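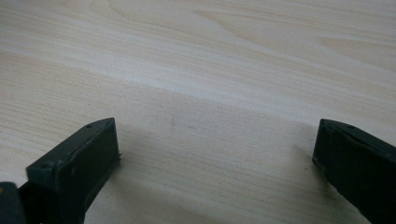 Gripper fingers open over the bench top at Stavwood. Photo: Stavwood

OCTOBER — STAVWOOD OPENS UP ITS GRIPPER CARE ROUTINE TO OTHER SMALL WORKSHOPS

Stavwood is putting its in-house routine for looking after gripper fingers online this month, free to download, and I've been asked to write the announcement because I'm the one who keeps going on about it. I'm Lwazi Visser and I look after the grippers here, which mostly means I spend my mornings with a small file, a soft brush and a mug of tea going cold on the windowsill.

We make small turned and shaped wooden parts, and our Clelteo cell does the picking and placing between the sander and the packing trays. It's a good little cell! But everything it does comes down to two fingers meeting squarely on a piece of wood, and for a long while we only looked at them when something got dropped. Then last winter we had a run of drawer knobs with a tiny scratch on the same side of every one, and it took Haris Rizvi and me most of an afternoon to trace it to a rough edge you could barely feel with a thumbnail.

So we wrote a routine. It's called Sheet 701 (after the drawer it lives in, I'm afraid, nothing cleverer than that) and it fits on six pages with plenty of room for scribbling.

What's in it

The daily check takes three minutes. You open the fingers all the way, bring them over a clear, pale surface and look along the inner faces. We do ours over light wood, as dark fingers show up beautifully against it and you can spot a burr on an edge much sooner than you would with the cell behind them. Look at the front edges as well as the flats. If something is sticking out, mark it on the sheet and take it back gently with a fine file, then brush the dust off before you go anywhere near a finished part.

After that comes the weekly bit — fixings, finger holes, and whether the two faces still sit parallel. Gerardo Javier wrote that section and he is fussier than I am, so expect to be told to brush out the holes before you put a driver near them. He's right, too. We've chewed up more than one screw by driving it in on top of packed dust.

The last section covers changing a pair of fingers and teaching the cell where the new ones are. We always change both together, even when one looks perfectly fine. Close them slowly with nothing between them, check the tips meet, open them again, and only then run a part. Our first part is always a reject from the scrap bin.

Who has tried it

Hallberg, the joinery firm across the valley, ran the sheet for 27 shifts before we settled on the final wording. Costel Lungu, their maintenance lead, sent it back covered in pencil, and a good half of his notes went in.

"I wanted something I could hand to a person on their first week," said Costel. "The old manual had it all in there somewhere, but you'd need a free evening to find it. We keep this one clipped to the guard door."

Crisanto Evangelista, who runs the workshop at Stavwood, is happy for anyone to change it to suit. "If your fingers are a different shape, cross ours out and draw your own," he said. "We'd just like to see what you come up with."

Getting hold of it

Sheet 701 can be downloaded from the Stavwood website, or we'll post you a printed copy if you ask the front office. We're also holding an open bench at our Figueroa workshop later in October, starting at 10am, where you can bring your own worn fingers along and we'll go through them together. Bring the screws as well, please, and the right driver if you have one.

Press enquiries: Lwazi Visser, Stavwood, via the front office. Mornings are best, before the cell starts up.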